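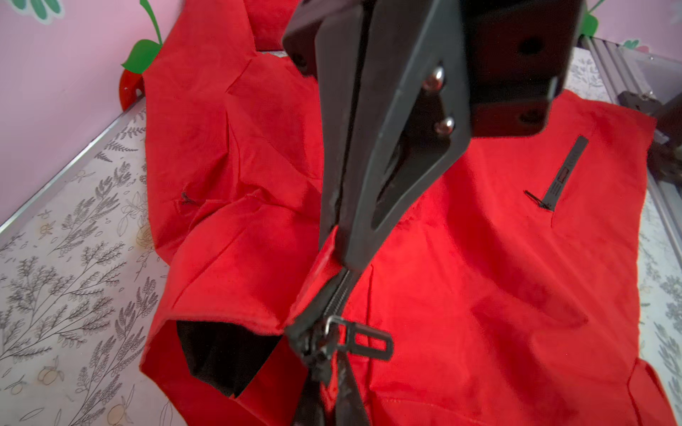 A red jacket on the table, with the main zip partly open.

Beverley Mapplebeck has repaired outdoor clothing in Himstead for many years, first at her kitchen table and now in a room above a bicycle shop. The business is called Drutilora, a name her daughter made up when she was small. I visited on a rainy morning to ask her about jackets, and above all about zips, as my own had stopped closing in the winter.

She made tea before she let me ask anything. The stairs are steep and she believes that visitors need to sit down first.

"Most people come with the same sentence," she told me. "They say, the zip is broken. Then I look, and the zip is fine. It is the slider that is tired."

I asked her to explain the difference, and she took a jacket on her knees. The slider is the small part which moves up and down and presses the teeth together. With the years it opens a little, and then it does not press enough. The teeth close behind it and come apart again lower down. "You can change a slider in the time this tea needs to get cold," she said. "To change the whole zip, I must take out the seams on both sides, and that is an afternoon."

Last year she repaired 407 pieces, and she writes each one in a school notebook with the date and the name of the owner. She showed me a page from June. Next to many lines was only the letter S, for slider.

Her advice for washing is strict. Close every zip before the jacket goes into the machine, also the pockets. Use little soap. Do not use softener on a rain jacket, never. "And empty the pockets," she added. "I have found keys, a train ticket, once a boiled egg."

When I asked how to fold a jacket, she was less strict. She puts it on the table with the front up, closes the main zip, lays the sleeves across and rolls it from the bottom. If it will stay in the cupboard for a whole summer, she prefers a hanger. The rubbery strips that cover some pocket zips do not like to be bent in the same place for months, in her experience, and they can begin to crack there.

We spoke also about colour. Red is the one she finds most difficult. "Thread is never the same red. I have three reds from Paquette and two from Jisley, and still I go to the window with them." She keeps the spools in a biscuit tin and will not order thread from a screen.

I wanted to know if there are jackets she refuses. She thought for some time. If the inside coating comes off in flakes, she sends the person home, and she does not ask money for looking. Everything else she will try. She once put a new pocket on a coat that the owner had already replaced, and he now wears the old one again.

Before I left, she took my own jacket, pulled the slider two times and squeezed it with small pliers, first the left side and then the right. It closed to the top. She wrote an S in the notebook and asked me how to spell my name.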